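Moving your savings into a Zusen wallet (how I did it)

So I finally got around to setting up a digital wallet, and since my sister wants to do the same I'm writing the steps down while they're fresh.

First, download the app and pick "Personal." You'll need your ID and a phone number that can get texts. Then choose a six-digit PIN. Please not your birthday!

Next, link your bank. Mine is Beltalex, and they send a tiny test payment that you type back in. Mine showed up before lunch.

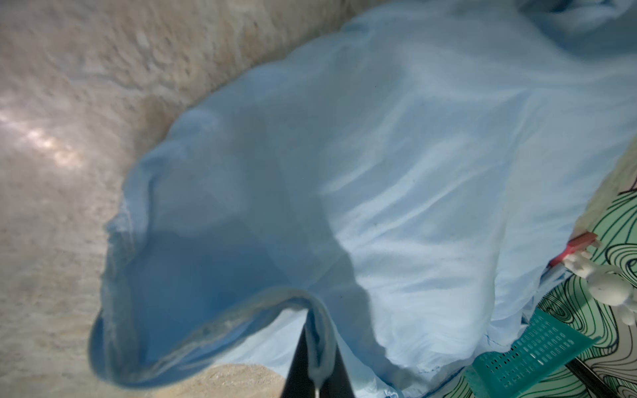 Prys Ifans wrote to me that the test payment took two days at Perron, and that you shouldn't ask for a second one or the first code stops working. Good to know!

Now the limits, which tripped me up. A new wallet takes 500 a day until you've uploaded proof of address, and 800 after that. I had 2,281 to move, so I uploaded my water bill first and did it in three goes.

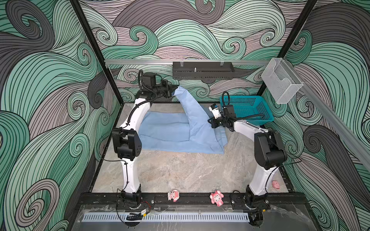
Blue cloth, held up at one corner

For each transfer, tap "Add money," type the amount, check the name of the bank (really check it) and enter your PIN. Save the receipt as you go. I skipped that once and had to dig through my history for a payment of 411.

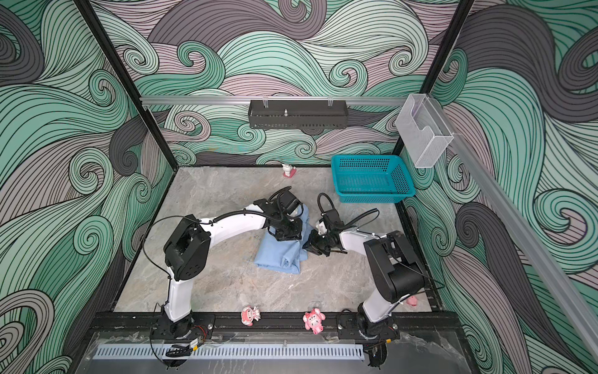 Gray marble pattern and swirly walls

Last thing: go to Settings, then Security, and turn on login alerts. Write your recovery words on paper and put them somewhere dry. I keep mine in with the passports.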